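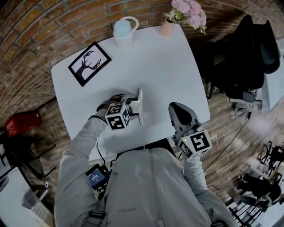

White table, grey sleeves, one gripper in each hand.

Home Visits Stains Products Contact

5 min read

A Sunday at the Neken rug laundry

I have been writing about household cleaning long enough to be invited to very little, so when Neken announced an open day at its rug laundry in Vidmar I said yes before checking how you get to Vidmar. You get there on the 14 bus, which on a Sunday runs when it feels well enough.

The laundry stands behind a tyre depot and has done since 1926, although the tyre depot is newer and has the better sign. For most of its life the place washed hotel linen. The linen went elsewhere, the hotels mostly went too, and what was left was a very large building with excellent drains. Rugs were the obvious next step, if you are the sort of person who looks at a drain and thinks of rugs.

We were given blue overshoes at the door. Mine split in the first corridor and I spent the rest of the day with one clean foot.

The tour begins with dusting, and I had badly underestimated dusting. At home I hit a rug with a brush until I feel I have made my point. At Neken the rug goes face down on a moving mesh, and a row of leather straps slaps the back of it for as long as the guide cares to leave it on. Grit falls through into a tray. We were invited to look in the tray. It came from one hall runner, belonging to a customer who vacuums twice a week, and there was enough of it to pot a geranium. Several of us went quiet and thought about our own hall runners.

Then the washing floor. I had pictured a giant machine with a giant door, and there is something of the kind at the far end for synthetic rugs, but wool is done flat on a sloping tiled floor with hoses and long-handled brushes. First comes a colour test, with a damp white cloth pressed on each dye in turn. If red comes off on the cloth, the rug goes to a separate bay and gets cold water with a little acid in it. Our guide said the commonest cause of ruined rugs is owners attacking a spill with washing powder and hot water before anyone can stop them. She looked along the group as she said it. I studied my split overshoe.

The house shampoo is called Rivo and comes in drums. I asked if it could be bought in a smaller size and was told it could, in the gift shop. I had not expected a laundry to have a gift shop.

A word on fringes. Fringes are washed by hand, separately, on a board, and combed out while wet. The man doing it had plainly been asked about bleach four times already that morning and answered me before I had finished the sentence. No bleach. It makes them lovely and white, and then a year or two later they come off.

After the wash the rug goes into the wringer, a long steel tube that spins it rolled up, like a salad spinner for a python. It made a noise I could feel in my teeth. From there it is hoisted to the drying loft, and so were we, by way of the stairs. The loft is the best part of the building and worth the climb. It is warm up there and smells of wet sheep, and the rugs hang down in rows from poles so that you walk between them as if through a department store that has been turned on its side. A board on the wall gave the number in the building that day as 278. Next to it was last year's total, 3565, with a small star drawn beside it by somebody who was pleased.

I asked how many are never collected. More than you would think, apparently. People move house, or the sofa changes colour, and the rug is forgotten. Neken writes to them for a year and then sells the rug. There was a rack of these by the exit, very well placed, and I watched a couple who had come in with nothing go out carrying a kilim between them with the faces of people who would be discussing it on the bus.

Less convincing was the demonstration in the old linen room, where a visiting firm named Fotari was showing a spray meant to keep spills from sinking in. Coffee was poured on a treated square of carpet and stood on it in beads, very handsomely. Coffee was then poured on an untreated square, and also stood in beads. There was a pause. The second square was moved under the table and we were all given a leaflet.

Lunch was soup in the canteen. The canteen floor is lino.

What I have changed since coming home, for those of you who skip to the useful bit:

I turn the hall runner over and vacuum the back, then lift it and deal with what has dropped out. The first time I did this I needed a dustpan, and then a sit down. I blot spills with a white cloth and cold water and otherwise leave them alone. I have stopped running the vacuum across the fringe, having been shown at some length what the fringe looks like afterwards.

The small bottle of Rivo is all right. I tried it on a wool cushion cover, weak, in a washing-up bowl, and it rinsed out more easily than my usual stuff and smelled of less. It costs more than my usual stuff too. I would use it on something I liked.

Neken holds its open day each October and you do need to book, even though the person on the door didn't look at my booking. Wear shoes you don't mind getting damp. If you are bringing a rug in at the same time, roll it — never fold — and put your name on it somewhere you can find again. And check the last bus back. I missed mine by the length of the gift shop queue and had a good long while at the stop to read the Fotari leaflet, both sides.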